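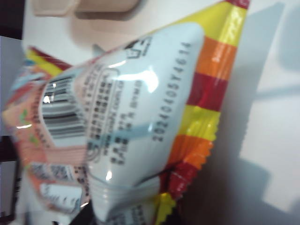 Date codes on snack bags, do you trust them?

13 replies · 2 shares

crumbledrawer
Cleaning out the pantry this weekend and I'm stuck on the same argument I have with myself every year. Half the bags have a long string of digits with no "best by" anywhere near it. Is that when it was made or when it dies? My sister tosses anything she can't read. I think that's a waste of good chips.

pt_lowell
If there are letters and extra digits after the date it's usually a production stamp with a line or batch number stuck on the end. Usually. I wouldn't bet a dinner party on it.

crumbledrawer
"Usually" is what bugs me. The shop on my corner sells Lillus corn puffs with one code on the back and a different one on the seam. Which one am I supposed to believe?

hartwick60
Neither. Open it and taste one. Stale chips won't hurt you, they just taste like the box they came in.

Share (2)

mossy_ledger
Not great advice for anything with nuts in it. Old nut oil goes rancid and you may not catch it under all that seasoning. I had a bag of Tastov peanuts that smelled fine and then I tasted it for the rest of the day.

hartwick60
So you tasted it and you knew. Which is what I said.

mossy_ledger
I knew after a whole handful.

pt_lowell
Dates on dry snacks are about quality anyway. The maker picks how long they want to stand behind the crunch. I'd like to see how they pick it, because I suspect a short date sells more bags.

dunlin_k
Don't buy that. Stores hate short dates, they end up marking stuff down. I worked stock for two summers and we pulled up to 32 bags a night off one rack. No one was getting rich off it.

pt_lowell
The store wasn't, sure. Who paid for the 32 bags?

dunlin_k
Depends on the supplier. Some gave credit, Korkau never did.

crumbledrawer
OK but back to my pantry. Year first or day first? I have one where both readings work and they're months apart.

mossy_ledger
Write to the company. I did that with Ķēniņš crackers and got a form letter telling me to store them in a cool dry place.

hartwick60
Very helpful. Eat the crackers.

Comments (13) · Share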